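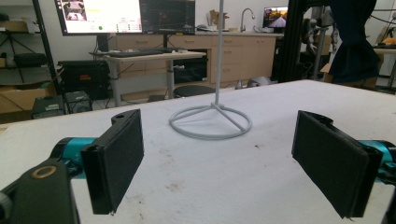
Clorkitz Open Day Recordings

README for the files we put together after the open day at our lab in Clostdale on April 29, 2024. If you came by and took a turn with the hand-held gripper, thank you! Your turn is very likely in here, and you're welcome to download the whole set and go looking for it.

Where this came from

Clorkitz is a small manipulation project. We work on getting robot arms to pick up and move thin, awkward things: wire stands, hooks, racks, anything with more air in it than metal. Most of our training recordings are made by the same few people, and it shows. We all reach for things the same way. Jocelyn Barredo had been saying for months that we needed other hands on the gripper, and the open day was her idea from start to finish. She ran the white table all afternoon and hardly sat down.

The format was simple. You picked up the gripper, got a minute to squeeze it open and closed, and then tried one of the two tasks. After that, if you wanted, you could stay and watch the arm try the same thing with the policy we had trained the week before. People stayed much longer than we planned for, which was wonderful, and it is also why the last part of the recordings has so much talking near the table. (No audio is included, see below.)

What's in the release

3291 clips in total
134 visitors, each with a random visitor number
2 tasks, called "stand-shift" and "stand-turn"
A plain text log with start time, task, visitor number and outcome for each clip

Stand-shift means gripping the wire stand by its vertical rod and setting it down on another part of the table. Stand-turn means gripping the rod and rotating the stand in place without tipping it over. The stand has a ring base with three spokes, and you can see from the clips how many people went for the ring first. We didn't tell anyone where to grip it, and we're very glad we didn't, as some of the approaches are ones we had never tried ourselves. Visitor 88 comes in almost flat to the table and it works beautifully.

Folder layout

clips/ has one folder per visitor, with clips numbered in the order they were recorded
logs/ has the text log and a list of clips we threw out
kundov/ has the gripper opening width and pose for each clip, in the Kundov format
demo/ has the arm's own attempts from the afternoon, which are not part of the 3291

Kundov is our own file format and the reader script is in the main Clorkitz repository. It's nothing fancy. Each line is a timestamp followed by the values, and you can open it in a spreadsheet if you just want to look.

Outcome labels

Each clip is marked done, dropped, tipped or stopped. Stopped covers everything from "changed my mind" to "my kid wanted a turn." Jocelyn labeled the whole set and a second person went over the tipped ones, where we had the most arguments. If the stand rocked and came back to rest on its base, we call that done.

Please keep the dropped and tipped clips if you train on this. We got a lot out of them.

Known problems

Pose tracking drifts in the first few clips of the day. Visitors 1 to 4 are affected, and their clips are flagged in the log.

The finger pads picked up dust and lost some grip during the afternoon. We wiped them a few times but didn't write down when. Sorry about that one.

The background is the ordinary lab, monitors and cabinets and all, and we left it alone. It changes a little through the day as things got moved. If your method needs a clean background, you'll have to mask it.

Left-handed visitors are not marked. We should have asked.

Privacy

Everyone who recorded clips signed a form at the door. We removed the audio and cut every clip in which a face could be made out. The cut clips are gone for good, and the total above is what was left. If you'd like your clips taken out, send us your visitor number and they will be removed in the next update.

The arm demo

The arm did better than any of us expected with a crowd leaning in. It managed stand-shift on most tries and was shaky on stand-turn, where it liked to let go a moment early. The loudest cheer of the day was for a try where it dropped the stand, went back, and picked it up again. That recovery is in the demo folder, file keane_07. Keane is what we call that version of the policy.

Next time

We're planning a second, smaller session in May with more objects and a proper sign-up sheet. The goal is to get the full set past 4000 clips. If you came the first time, come again! We would love to see whether people get faster.

Changes

v1.1 fixed swapped visitor numbers in two folders, added the demo clips
v1.0 first release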